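Grollgate: desk-tidying episodes for a humanoid arm

Data card, release 3

Summary

Grollgate is a set of 900 recorded episodes in which a robot arm with a multi-fingered hand sorts small objects into and out of divided containers on an ordinary desk. It was put together to test a narrow question: can a machine put the things on a desk back where they belong while somebody is sitting there and using it? On the evidence so far, it can do so for a few classes of object, slowly, and with a person within reach.

The set holds 1441 minutes of recording from two viewpoints, one at the wrist and one at head height. It is split into 700 training episodes and 200 held-out episodes. The held-out episodes use container layouts that do not occur in training.

Tasks

Each episode is one of four chores:

pick: lift a named object out of a compartment
place: put a held object into a named compartment
swap: exchange the contents of two compartments
clear: move every loose object from a marked area into the container

The container is a cardboard box with cardboard dividers. Cardboard was chosen over rigid trays for being what people keep things in, and it makes the work harder. Dividers bend when a finger touches them, and an empty box slides under very little force. In some episodes a person holds the box still. These carry the flag assist_hold and should be scored separately, as a policy that relies on a steadied box will look better than it is.

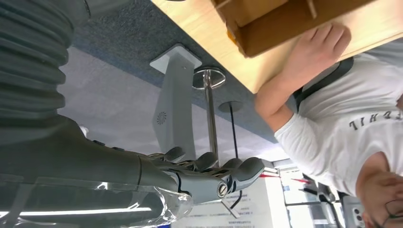 Files

Every episode is a folder with these contents:

wrist.mp4: wrist view, stored in the orientation of the sensor
head.mp4: head view, upright
joints.csv: arm and finger positions, one row per time step
events.json: start, first contact, grasp, release, end
notes.txt: operator remarks, often blank

The wrist view is not rotated in the stored files. Set rotate=180 in the loader if your model expects an upright picture. Release 1 rotated some of the files and left others alone, so checkpoints trained on it should not be compared with later ones.

Timestamps in joints.csv and events.json share a clock. The two video streams were aligned to it afterwards, using the first contact event as a check. Episodes that failed the check were removed.

Labels

Object names come from a closed list kept in objects.txt. Each episode has one target object, with a second for swap. The outcome is one of success, partial, drop, wrong_slot or timeout. Partial means that the object ended up in the right compartment but leaning on a divider or lying on its side when it should stand.

Grasp type was labelled by hand, from the head view first and the wrist view where fingers hid the object. Two labellers worked on each episode. Where they disagreed, grasp type was left empty and no third opinion was sought.
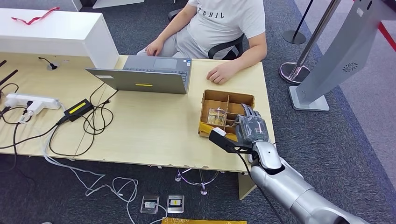

Clutter is the variable we underestimated. The first protocol, Kakby, used a bare table with one container on it, and policies trained on that data did well on the same table and poorly elsewhere. Grollgate keeps what a working desk has on it. A typical layout has an open laptop, a power strip with plugs in it, coils of black cable and a seated person with both hands near their work, which leaves the divided box on one side of the desk as the arm's share of the space. Elongated objects with a handle are awkward in such a layout: the free end projects well past the palm and has to clear the box wall before the hand can come down. Clear cups have their own problem, being hard to segment against cardboard in either view.

Baseline results

Niven is a policy trained on the full training split. Malska is the same model without the wrist view. On the 200 held-out episodes Niven completed 146. Malska was run on the same episodes and did worse in every chore, with swap showing the largest gap.

Most of Niven's failures were wrong_slot, usually by one compartment. Drops were less common and were mainly handled objects released before they had cleared a divider. Neither policy finished a clear episode with more than six objects. A person doing these chores makes almost none of these errors and is much faster, so the present system would not save anybody time at a desk.

Known limits

One arm, one hand design and right-handed grasps only.
Indoor office lighting throughout.
No liquids, food or blades.
Seated people are in many episodes, but handing an object directly to a person is not covered.
Force at the fingertips was not recorded, so bent dividers can only be found by looking at the video.
Cable contact is not labelled.

Changes

Release 3: assist_hold flag added; grasp types relabelled.
Release 2: wrist video restored to sensor orientation.
Release 1: first version, withdrawn in March.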